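Toft Teaching Lab -- bench and prep room safety walk, October

Done with the lights on and the benches in normal use. Mark OK, FIX or N/A, and write something in the comment line even when it's OK. The comments are my favorite part!

1. Eyewash station, flushed until clear -- OK
Comment: Ran clean right away. Dust caps are back on both nozzles, which makes me very happy.

2. Shower pull handle reachable, floor clear -- FIX
Comment: Handle is great. The floor had 2 boxes of agar from the Tundia order sitting on the yellow square. Moved them to the cold room, but the square needs repainting so people see it.

3. Extinguishers, gauge in the green, pin sealed -- OK
Comment: All good, and the new wall bracket by the door is a big improvement!

4. Bench surfaces sound, nothing stored over the edge -- OK
Comment: Wipe-down sheet is filled in through 12 noon. Lovely to see. Keep dishes well in from the edge and lids on when you walk away. 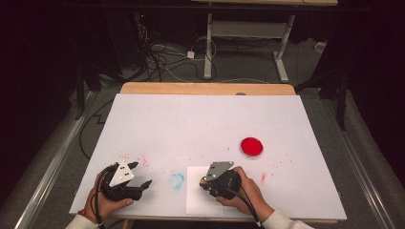
Pander wrote back after the last walk that the wipe-down sheet should hang at the sink, where people are already standing with a paper towel in hand, and that the pen ought to be on a string. Great idea, both parts. Added to the fix list.

5. Ethanol in the flammables cabinet, 300 ml squeeze bottles labeled -- FIX
Comment: Cabinet is tidy and the doors latch. One bottle has a label so faded I had to guess at the 95 (percent). Please relabel it today.

6. Sharps bin below the fill line -- OK
Comment: Plenty of room. Spare bin is on the shelf underneath.

7. Used plates in the autoclave bags, bags closed loosely -- OK
Comment: Tape strips are dated and the log matches. Really nice work from the Borkavau section, who took this over in September.

8. Cords off the floor, no daisy-chained power strips -- FIX
Comment: The incubator strip is plugged into another strip. Give it its own outlet.

Fixes go on the door sheet. Initial them when done and I'll come by at 4 p.m. to look.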